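Robotics class project thread, part whatever. We're team Flaleck, and as of May our whole lab bench lives inside a simulator.

The task: get the arm to pick up a microplate and set it down in the holder without knocking anything over. 60 tries per run, and you need 49 clean ones to pass. We are not there yet lol

I rebuilt the table layout last night – moved the dark holder off square on purpose so our code can't just memorize one angle. Everybody in the group chat hated this. I stand by it!

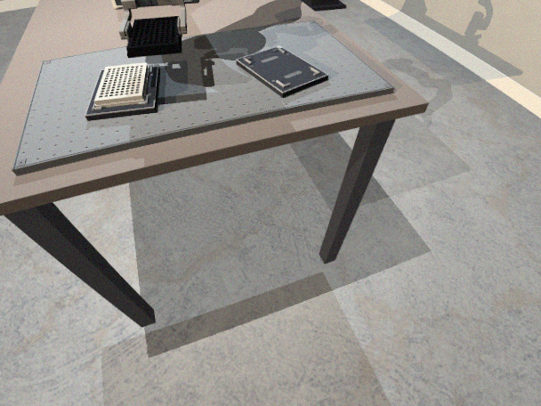
Our bench in the sim: white rack on the left, the holder at its new angle. The arm only made it in as a shadow.

Things I learned this week: shadows matter SO much if your code is looking through a camera. Ours kept deciding that dark patches on the breadboard were parts. I turned one light down and got 7 more good tries out of it.

Also learned that 460 lines in one file is too many lines. Splitting it up tonight, wish me luck.

Team Kusitz already passed, by the way (grr). They kept their holder straight, though – just saying.

Next run is at 9 pm. Will post the score even if it's ugly.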